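Patient Billing Adviser (Statements and Payment Plans)
Skosham Community Health, Hornbridge office
Permanent, full time or four days a week

We are looking for a billing adviser to join the patient accounts team at our Hornbridge office. You would answer questions from patients about what they owe, set up payment plans, and help us clear a backlog of insurer refunds that has built up over the past year.

Skosham runs outpatient clinics, a physiotherapy service and a small day surgery unit. Most of our patients are covered in part by an employer scheme or a private policy, and pay the remainder themselves. The patient accounts team looks after that remainder. There are nine of us at present, and we report to Ute Tiedemann, Head of Patient Accounts.
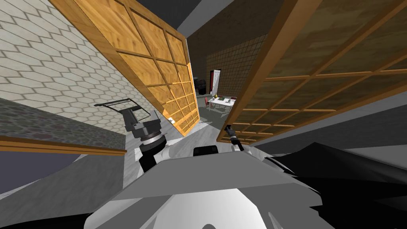 A typical day is split between the phone and the screen. The lines open at 8.30am and the mornings are the busiest. In the afternoon you would work through written queries, most of which concern an excess the patient wasn't expecting, or a claim the insurer has paid at a lower rate than we billed.

What you will do

Answer calls and emails from patients and, with the right consent on file, from their relatives.
Agree instalments for balances over £300 and record them in Selleo, our billing system.
Check insurer remittances against the original claim and raise a dispute where they don't match.
Refund overpayments within 20 working days.
Refer patients in hardship to our assistance fund. The fund can write off up to £2000 per household, and you would prepare the paperwork for Ute to approve.
Keep clear notes. Someone else may pick up the call next time. 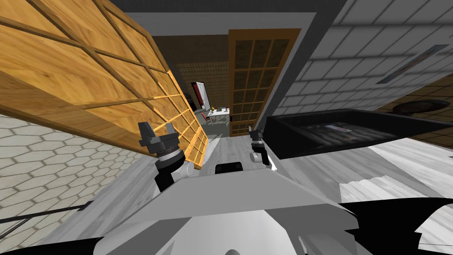 Patient accounts is office-based for the first three months, then up to two days a week at home. Once you are past your training you will sit in the open area with the rest of the team, and calls that need more privacy are taken in a side room. The decoration throughout is wooden lattice panelling and white hexagonal tiles, so if you come for interview and see those, you are on the right floor. There is a lift, and step-free access from the car park.

What we need from you

At least a year in a job where you dealt with the public about money. This could be in a hospital, but we have also taken on people from housing, utilities and banking.
Confidence with figures and spreadsheets.
A calm manner on the phone, including with people who are upset or unwell.
Good written English. Our letters are short and we would like to keep them that way.

Knowledge of procedure codes is useful — we will train you if you don't have it. Experience of Selleo is not expected.

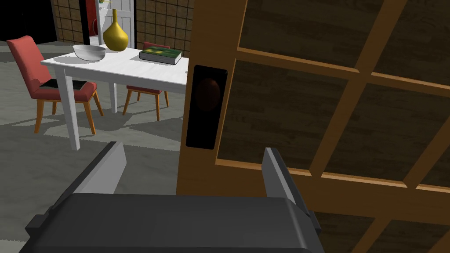
Wooden door with panes, Hornbridge office

Pay and conditions

The salary depends on experience and is reviewed every November. You get 27 days' leave plus bank holidays, sick pay from your first day, and a pension run by Kleinschmidt. Parking is free but limited. Part-time staff receive the same benefits in proportion to their hours.
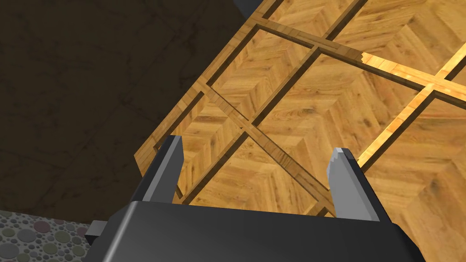 The post is subject to a basic criminal record check and two references, one of which must be from your current or most recent employer. We can't sponsor visas for this role.

How to apply

Send a CV and a covering letter of no more than one page to Ute Tiedemann, quoting reference 1829. Please say whether you would prefer full time or four days, and what notice you have to give. Interviews last 45 minutes and include a short written exercise — a reply to a patient who disputes a bill. If you need any adjustments for the interview, tell us in your letter and we will arrange them beforehand.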